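How Does a Robot Learn to Stack Bowls?

Think about how you learned to tie your shoes. Somebody probably showed you, and then you tried it, and then you tried it again (and again!). Lots of robots learn in a similar way. They need examples, and they need a whole lot of them.

What counts as an example?

One example is one try at a job, from start to finish. Let's say the job is "stack the bowls." A person guides the robot arm through the job while a camera watches. The computer saves what the camera saw and how the arm moved, matched up moment by moment. When the last piece is in place, that's one example done. Time to spread everything out and go again!

Da-eun Heo teaches robots in a workshop called Rurkden. On a good morning she can save some 16 examples before lunch. Her robot is named Vitska, and its favorite subject is dishes.

On a dishes day the table gets a dark green cloth and a set of bright plastic cups, bowls and a plate. The big pieces have to go under the small ones, so you need to plan ahead. An orange plate makes a great bottom for a stack. Then comes a big pink bowl, then a purple one, then a little lime green one tucked inside. The red bowl and the blue ones can wait their turn on the other side of the cloth.
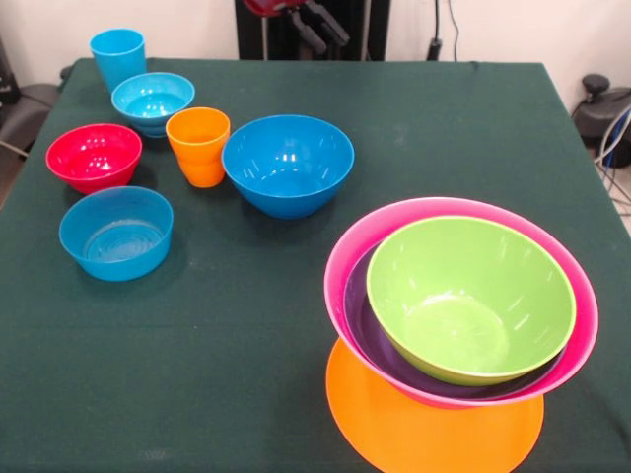
Why mix things up?

Suppose the red bowl started in the very same spot every single time. The robot might learn "reach over there" without learning anything about bowls! Move the bowl a little way over and the poor robot would grab a handful of air.

So Da-eun changes where the pieces start. She slides a cup to the back, or swaps 2 bowls, or turns the whole set around. The more different starts the robot gets, the better its chances when it meets a table it has never seen before.

What about mistakes?

Oops moments happen all the time. A bowl slips, or a cup tips over and rolls away. Some of those tries get thrown out. Others are worth keeping, especially if the person picks the bowl back up with the arm and finishes the job. Now the robot has an example of how to fix a problem, and that's a very handy thing to know!

Try it at home

Grab a few plastic bowls and ask a friend to be the robot. Your robot keeps its eyes closed and moves only when you say so. See how many words it takes to get one bowl inside another. Then move the bowls and try the same words again!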